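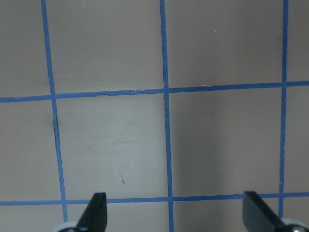 Marking Out a Work Table with Painter's Tape, and Loading a Bottle Carrier

Household Notes from the Furtună Center, Section 6
Prepared by Parveen Kiani. Reviewed by Ritva Riihimäki.

This page covers two tasks that members ask the Center's front desk about most often: dividing a table into squares for sorting or setting out, and placing wine bottles in a wire carrier for the trip from the cupboard to the dining room. Both may be carried out at the same table.

Covering the table

Clear the table and wipe it down. Allow it to dry fully before laying paper. Brown kraft paper is suitable for most household work and should be cut long enough to fold under at both ends. Fix it on the underside of the table only. Paper that has been stored on a roll should be laid with the curl facing down and left overnight under a few books. Creases and light scuffs do not affect use. Replace the sheet when it tears or when a spill has soaked through.

Laying the grid

Use blue painter's tape of ordinary width. Tape sold for sealing parcels is not recommended, as it lifts the face of the paper when removed.

Mark the edges of the table in pencil at intervals of 9 inches. Run the long strips first, from one side to the other, pressing from the middle toward the ends. Lay the cross strips over them. A strip that drifts a little may be left alone. If it has drifted so far that a tray or box no longer fits the square, lift it slowly and lay it again with fresh tape. Where two lengths must be joined, overlap them at a crossing so that the join lies flat under the next strip.

Small wrinkles may be smoothed with the back of a spoon. Tape should come off within 78 days of being laid, after which the adhesive becomes difficult to remove from bare surfaces. Write the month on the underside of the sheet.

Setting out bottles and carrier

Assign squares before anything is put on the table. The carrier should have a place toward the back, with the bottles in front of it or to either side, so that a full bottle is never lifted over another. Wipe each bottle at the base and shoulder before setting it down. Dust left on dark glass shows plainly under dining room lighting.

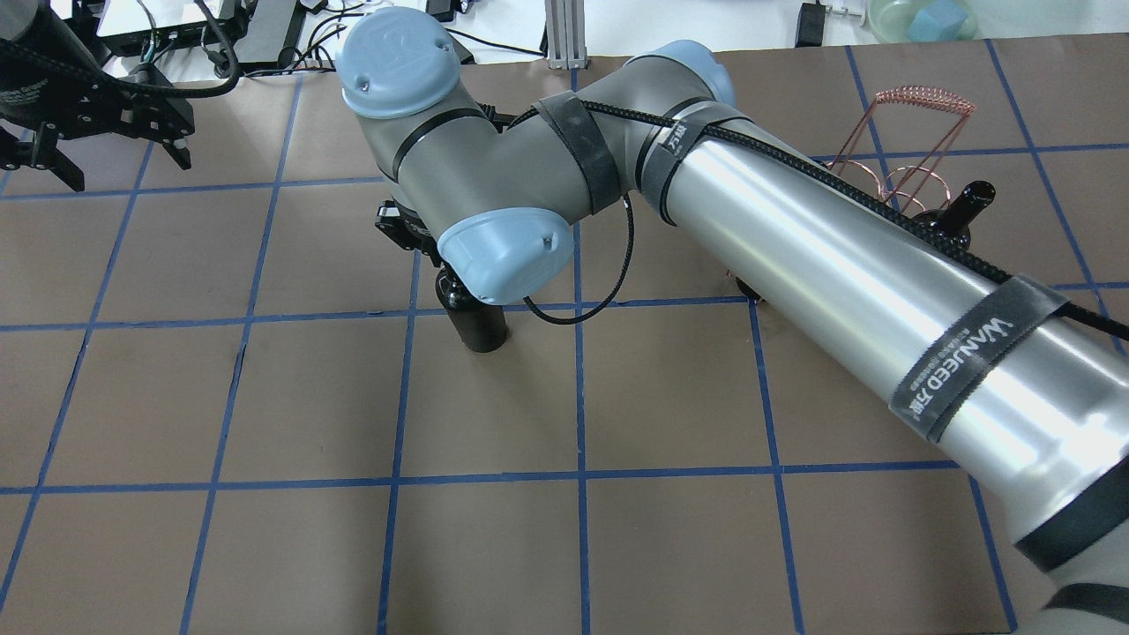
Black bottles and the copper wire rack on the marked surface.

Check the carrier while it is empty. Press lightly on each ring and look for wire that has sprung out of line. Bent wire can usually be eased back by hand. Pliers will mark a copper-colored finish and should have their jaws wrapped in cloth. A carrier that rocks on a flat table should be corrected before it is loaded.

Loading the carrier

1. Place the carrier upright, with the handle clear of any shelf or lamp overhead.
2. Take the bottle by the neck with one hand and support the base with the other.
3. Lower it straight down. Do not force it past the wire.
4. Fill the outer places first and the center last. When unloading, take the center bottle out first.
5. Lift the loaded carrier an inch from the table and hold it level for a moment before walking with it.

Bottles with paper labels should be turned so that the label faces outward through a gap in the wire. Labels rub on the coils if the bottle is twisted once it is in place. Wide-shouldered bottles may not fit and should be carried separately.
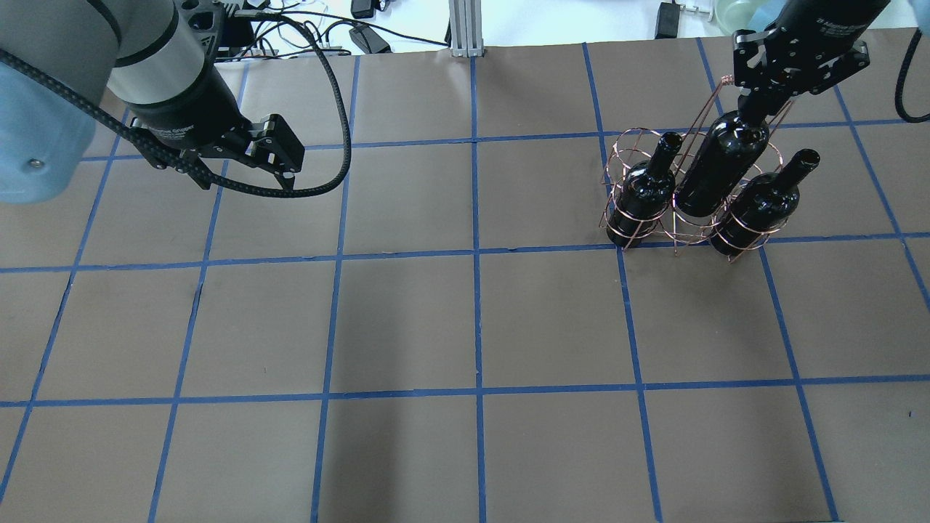

A copper-colored carrier with three dark wine bottles, on kraft paper and blue tape.

Care and storage

Wipe the carrier with a soft, barely damp cloth and dry it at once. Dish soap may be used on sticky spots. Abrasive pads and metal polish should be kept away from coated wire. Store the carrier empty, standing on its base, with nothing hung from the handle.

Kraft paper that is still sound may be rolled with the tape in place and used again. Keep the roll away from radiators.

Related sheets: Shelf Liners and Drawer Paper; Glassware for Large Tables; Candle Wax on Linen. Printed copies are kept at the front desk. Corrections to this page may be sent to Nelu Barbu, Room 413.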